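The breakfast club that starts at teatime

Pagano is a word you hear a lot up the back stairs at Hunton. It's the name of the robot, and people say it the way you'd talk to a dog that has got hold of a slipper. "Pagano, no." "Pagano, leave it." I was there for one evening of the after-school robotics club and by the time I left I was doing it as well.

The club meets on the top floor of a building that went up in 1942 and feels like it (bring a jumper). There are nine members this year, all between 14 and 17, and they're getting ready for the Floltell, a schools' competition held every March over in Andton. The task changes each time. Last year it was sorting post. For the coming one it's breakfast, and I have never heard teenagers argue so hard about breakfast!

The rules run to eight pages. Your robot has to clear, serve and fetch on a kitchen table it hasn't met before, and you lose points for anything that ends up on the floor. The top score is 900 and last year Hunton got less than half of that, which they told me very cheerfully, along with a long story about a parcel that I promised not to print.

I'd expected a lot of typing. There was some, but mostly there was shuffling things about on a table, standing back, and groaning. One lad spent the best part of an hour on a cup handle. Two girls were keeping a notebook of every failed grab, with little drawings, and the drawings were so good that I asked if I could have one for my fridge. (No, they need it.) Then somebody opened a packet of custard creams and all work stopped until it was empty.

What I liked most was how rude they were about their own code and how kind they were about each other's. I did three years of computing at school and I don't remember anyone ever asking to see my mistakes.

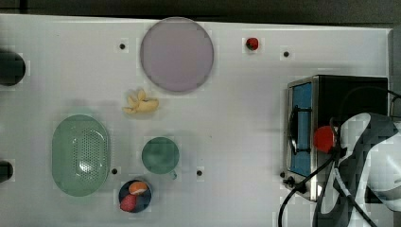
Doors are what the club worries about most. A plate just sits there, and so does a bowl with a bit of fruit in it, but a door swings, and you've got to let it swing while still hanging on. So the toaster oven gets more practice time than everything else put together, and the whole room goes quiet when the red gripper is up beside that curved black handle. I caught myself holding my breath, tea going cold in my hand, and when I looked along the bench the others were doing the same.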